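Keeping a Small Town Archive Alive
Speaker notes - Elaheh Tehrani
Online meeting of local history groups, 26 April 2020

Opening
Thank the hosts. Check that people can hear me. Say that I will talk slowly and that questions can be written in the chat.

I start with the box from the Mohammadi bakery. When the bakery in Zastwood closed, the family gave us one cardboard box. In it were order books, two school photographs and 798 receipts. Most people would keep the photographs and throw away the receipts. I want to speak for the receipts.

(slide)

The receipts tell us who bought bread on credit, and in which month they paid. In March many families paid late. We did not know this from any newspaper. We knew it only from small pieces of paper with a pencil line through the name.

What we keep and what we let go
Our archive is one room above the library. We have nine shelves and they are full. So each new box is also a question about an old box.

Our rule was written by Saeed Shokri and it is short. We keep a paper if it was made in the town, or if it names a person of the town, and if no other archive has it. We do not keep printed books. We do not keep newspapers, the Natora library has them on film.

Say here: the rule is not perfect. We once refused a set of garden plans because there was no name on them. I still think about this. Pause. 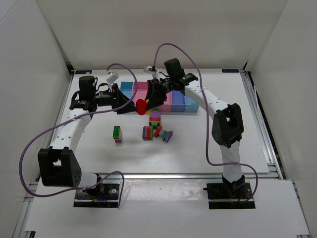
When you refuse something, write it down. Write what it was, who offered it and where it went after. This takes three minutes and it has saved me from some very uncomfortable telephone calls.

Describing the papers
Many small groups want to describe every sheet. I also wanted this in my first year, and I finished one box and a half. Now I describe the box first, then the folder. The single sheet gets a description only when somebody asks for it.

Read the example aloud:
"Mohammadi bakery, order books and receipts, one box. Some pages damaged by flour and water. Family names are readable in most places."

It is plain, but a person who looks for her grandmother can find it.

Names are difficult. The same family can be written in three ways, depending on who held the pencil. I copy the name as it stands on the paper, and then I add the usual form in brackets. Please do not correct the paper itself. I have seen this done with a blue pen.

Talking with families
Go slowly. The Rimon family needed two years before they let us copy their letters - and they were right to be careful, the letters speak of people who are still living. We agreed to keep one folder closed. It is written in the list as closed, with the date when it can be opened.

If there is time: tell about the letter with the pressed leaf. If there is no time, skip to the last part.

What you can do from home this month
Type one old handwritten list into a spreadsheet. Telephone one person who gave you papers and ask who is in the photographs. Write the answers with pencil on the envelope, not on the back of the picture.

Questions
Saeed will read them from the chat. If somebody asks about scanners, say that I will send our notes by email after the meeting.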